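Sinik Home Firewall - do you need the box?

Sinik sells a small plug-in firewall that sits between your modem and your router and claims to "secure every device in the home". We stock it, so we have an interest in you buying one. We also get a lot of them back, and most returns come from people who expected something the unit was never going to do. Please read the page before you add it to the cart.

What it does

The unit looks at traffic coming into and going out of your home network. It blocks connections to addresses on a list of known bad ones, and the list refreshes itself overnight. It can also keep one group of devices away from another, so a cheap smart plug can't talk to the laptop you do your banking on. That second feature is the better of the two in our opinion, and Sinik hardly mentions it on the carton.

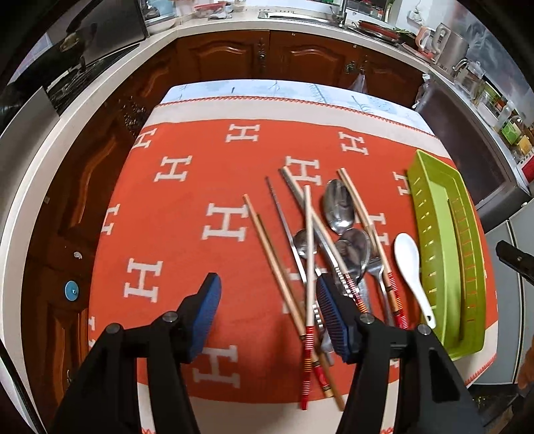 The list itself is licensed from Botirach, and as far as we can tell it is the same list you get in several cheaper routers. Sinik's brochure says the unit stopped 2,859 "threats" in a test household over the month of August. We asked what was counted as a threat and were sent the brochure again. Our own guess is that most of them were advertising trackers and the ordinary background scanning that hits every connection in the country. Your existing router, if it's been updated at all, drops most of that scanning already. A big number on the dashboard is nice to look at, but it doesn't tell you how much safer you are.

What it doesn't do

It won't stop you typing your password into a fake bank page that went up this morning and isn't on anybody's list yet. It won't read encrypted traffic, and that's nearly all traffic now. It does nothing for your phone once you leave the house and join the wifi at a café. It isn't antivirus, whatever the sticker says, and it doesn't back anything up. If your kids use the same password for everything, they'll still be doing so after you plug this in.

Setting it up

Sinik says two minutes. Allow longer. You'll need to log in to your modem, and if you've never done that the password is usually on a label underneath it. The app insists on an account and an email address before it will show you anything. We don't love this - a security product that can't be configured without handing over personal details has some explaining to do - but there's no way past it at present.

When the app finds your devices it puts them all in one group and calls the job finished. It isn't. Go into Groups and make at least one more, then move the TV, the plugs, the cameras and anything else you don't fully trust into it. The idea is no more advanced than a cutlery tray. The lime-green one in the photo has a narrow compartment down the left and a wider one on the right with the chopsticks in it, and two compartments is all most homes need on their network as well. The unit supports up to 16 groups, and we've yet to meet a household with a use for them.

Printers are the usual headache. Put yours in the trusted group or you'll be emailing us about it.
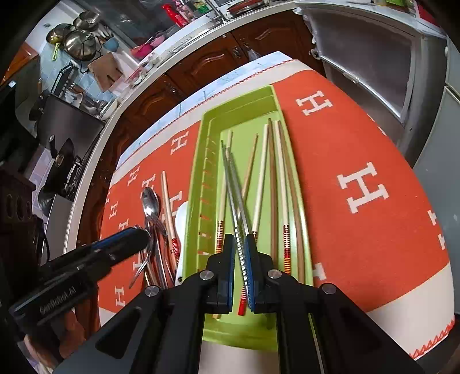 The subscription is where we'd ask you to slow down. The first year of list updates is included in the price. After that you pay yearly, and the renewal is switched on by default during setup. If you let it lapse, the grouping keeps working but the block list freezes on the day you stopped paying. A frozen list loses value quickly, so cost the thing over several years before deciding. While you're at the kitchen table with the app open, sort your logins the way most of the chopsticks are kept in that green tray, together in one place where you can find them, and for passwords that place should be a proper manager. It will probably do more for you than the firewall.

Who should buy it

People with a lot of smart gadgets and an older router that can't separate them. If your router already offers a guest network, put the gadgets on that and keep your money.

In the carton: Sinik unit, power adaptor, one short network cable, setup card
Ports: 2
Warranty: handled by Dundport, not by Sinik
Returns: 7 days, opened units accepted if the account has been removed from the app

Page last checked 12/29/19

Related items

Boersma Travel Router
Boersma Password Key, twin pack
Dundport Network Cable, flat
Botirach Family Filter, one-year licence
Sinik Replacement Power Adaptor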